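Rakena Arm - Home Build Guide
Section 4: Teaching the pick and drop points

Before you start, the arm must be fixed on its base and both boards must have power.

1. Lay the dotted paper flat on the table. Tape the corners under the base so it cannot slide.

2. Put the open box at the left of the arm, inside the reach you measured in Section 3.

3. Start the Tromov program and choose Teach. Move the arm slowly by hand to each point and press Save.
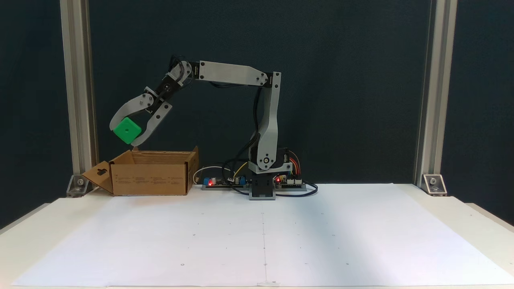 The drop point needs more patience than the pick point. Save it first with the gripper open and no load, then repeat it with the foam cube. The cube should be held over the box by both fingers, one curled on top and the other underneath. If it tilts a little, this is not a problem. Set the gripper speed to 500 for the first tries.

4. Run the saved points one time at low speed. Keep one hand near the power switch.

Caution: do not push a joint against its end stop. The servo will become hot and can lose its teeth.

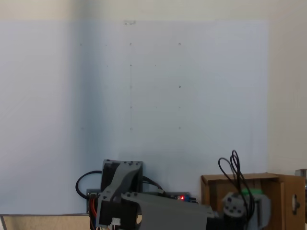 5. If the low speed run was good, raise the arm speed to 1,000 and run it again. Listen for clicking - it means that a horn screw is not tight.

6. Check that no cable is pulled when the base turns to the left side. 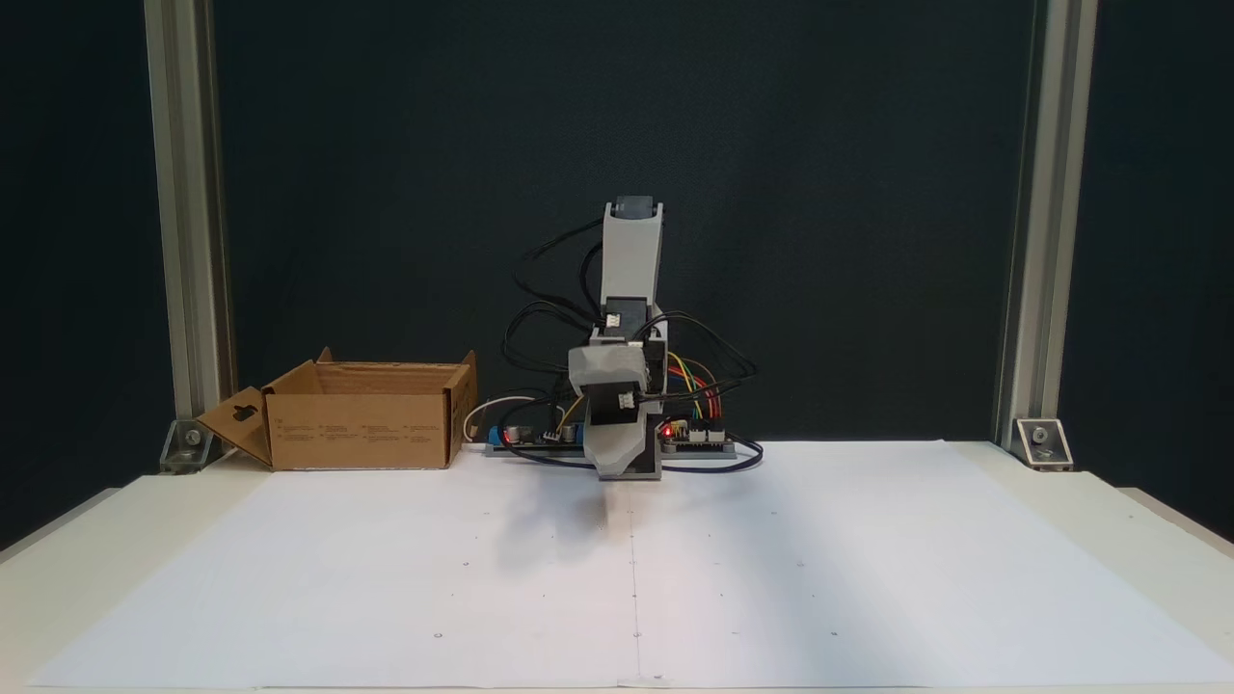
Bronwyn Pirihi

Note: after the last point, send the arm to Rest before you cut the power. Without power the joints do not hold, and the gripper can fall on the table. Continue with Section 5, Saving your program.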